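Rosales Hall Household Share – Minutes of the January 2018 get-together

Hi everybody! I said I'd write these up if someone else made the coffee, and Nicanor made the coffee, so I'm stuck with it. I've put things in the order we talked about them, except for the keys, which came up three different times and which I've put all together at the end.

Present: me (Zutano, taking notes), Nicanor Becerra, Eustaquio Becerra, Hustano, plus the two new families from Closer Street, who were very welcome and brought almond cookies. Apologies from Rosales Bakery, who had an oven to deal with.

1. Last minutes

The November minutes were read and passed with one fix. I'd written that Eustaquio "refused" to move the folding chairs. He'd like it to say he "asked for help moving" the folding chairs. Happy to change it! The chairs are still where they were.

2. Tidying the back room

We've finished the left wall and the tall shelves. The bottom cupboards are not finished, and I'll own up to that one, it was my job and I got sidetracked by a box of old song sheets. Hustano has offered to do the cupboards with me before the next meeting. Everything with a chip or crack goes in the crate by the side door, and please don't rescue things from it again (you know who you are, and the blue gravy boat is back in the crate).

Nicanor asked if we could stop stacking the platters with the big ones on top. Agreed by everyone.

3. Baskets

This took up most of the evening, and I enjoyed it more than I expected to. We have far too many baskets, they've come in from everywhere, and half of them live inside other ones so you can't tell what you've got. Eustaquio would like to keep the good woven ones for the bread table and the spring supper and let the rest go in the yard sale. One of the new families asked what counts as good, which was a fair question, and we went back and forth on it for a while.

What we settled on is that a basket stays if the weave is tight and the border is sound all the way along, corners included. The corners are where they go first, everyone who has ever carried one loaded with oranges knows that. Color doesn't matter. I'd been pushing for light ones only, so they'd match the tablecloths, but I got outvoted and I've made my peace with it.

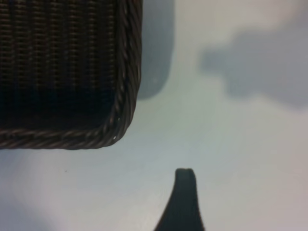

The dark brown wicker stays, then. Nicanor likes the twisted border on it, and he's right that it looks like braided cord – I'd walked past it a hundred times and never noticed. He thinks it would be lovely with the cream napkins. Eustaquio wants it for rolls. They argued about this the way only two Becerras can, and I've written it down as "bread table, with napkins in it," so they can both be pleased or both be annoyed.

For cleaning, a soft dry brush first and then a barely damp cloth, going along the strands. No soaking! Hustano left one in the utility sink overnight last year and the base never sat flat again. Let them air out on the long table before they go back on the shelf, and don't put them by the radiator.

The sale baskets will be priced at $2 each, any size. I thought the big hampers could go for more, but nobody wanted to make two kinds of sticker.

4. Money

We have $81 in the tin. Out of that we agreed to spend up to $31 on brushes, shelf liner and a new roll of labels, and Nicanor will do the shopping. Please give him the labels size you want before he goes, not after.

5. Spring supper

Seats for 70, same as last time. Rosales Bakery has said yes to the rolls and maybe to the sweet bread, depending on the oven. The Closer Street families have offered to set tables, and I nearly hugged them. We still need somebody for the coffee urn. Eustaquio will ask his neighbor with the van about bringing the benches over.

There was a short discussion about flowers. We'll do jars of whatever is blooming and see how it looks.

6. Keys

Hustano has one, I have one, and the third is missing. Check your coat pockets, check your car, check the drawer where you keep batteries. If it doesn't show up by the next meeting we'll have the lock looked at.

To do before next time
Zutano and Hustano – bottom cupboards
Nicanor – brushes, liner, labels
Eustaquio – benches, and the folding chairs (with help)
Everyone – look for the key

We wrapped up once the cookies were gone. Next meeting same place, and bring a mug, we're short on mugs.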